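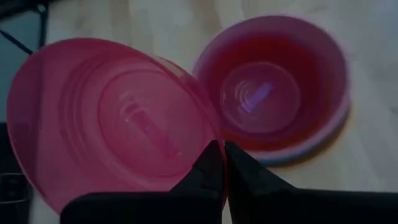 *The big pink bowl on its side, with the smaller, deeper pink one to the right.*

**November, dye bench, started a little after 9 in the morning**

Back at the onion skins again, and I am happy to report that I have missed the smell, which probably says something about how long I've been at this. The plan for today was to finish the yellow samples for the Linalwood blanket and get the madder soaking before lunch. I got as far as the yellows.

First, the wool. We are on the last of the Firkar fleece, the one that was spun up over the summer, and I split what was left into 12 small skeins, tied loosely in four places each. I know I have written this before, but please, everyone, loosely! The skeins from the previous batch came out with pale bands under the ties and I had to call them a design feature when the Linalwood people came by. They were very kind about it. I don't want to rely on that twice.

Scoured in warm water with the plain soap, left to soak 40 minutes, rinsed until the water stopped clouding. The tap by the window is running slightly rusty again, so I used the other one. Iron in the water will sadden a yellow faster than you'd think, and I'd like to keep these as bright as they'll go.

Mordant was alum for all of them, same as the notes on the inside of the cupboard door. I dissolved it in hot water in a jar first and then added it to the pot, and I brought the pot up slowly over the rest of the morning while I caught up on labels. Then off the heat and left to cool with the wool still in it. It is a dull stretch of the day and I used it to sweep.

Skins went in three pots:

- Pot 1 - yellow onion skins only, the ones from the Luvov market
- Pot 2 - the same, with a handful of the red mixed in
- Pot 3 - what was left of last year's bag, which had gotten quite dusty

Pot 1 is a lovely warm gold, very close to the swatch we promised. Pot 2 went toward a brownish orange and I like it more than I expected to, though it's no use at all for the blanket. I'm putting it aside for a hat. Pot 3 came out weak. I would guess the old skins had been sitting in the light, but I didn't keep a note of where the bag was stored, so that's only a guess, and a small lesson in writing things down.

I gave 2 skeins from Pot 1 a second bath after lunch to see whether they'd deepen. They did, a little. Comparing them by the door at about four o'clock was hopeless because the sun had already gone behind the Brzozowska building and everything looked like mustard. Will look again in the morning before I decide.

Other bits:

The small scale is drifting. It read differently on the same jar before and after lunch. I've been leaning on the big one and weighing things in bulk, but that won't do for the cochineal, which is too dear to be sloppy with.

We are out of the wide cotton tape, and the pencil that writes on wet tags has vanished again. If it's in your apron, I'd love to have it back - no questions asked.

Madder is chopped and in its jar, not soaking yet. I'll start it first thing and keep the heat low this time. The last lot got away from me and turned brown, and I'd really been looking forward to that red.

Skeins are drying on the back rack, tags facing out. Please don't move them closer to the heater.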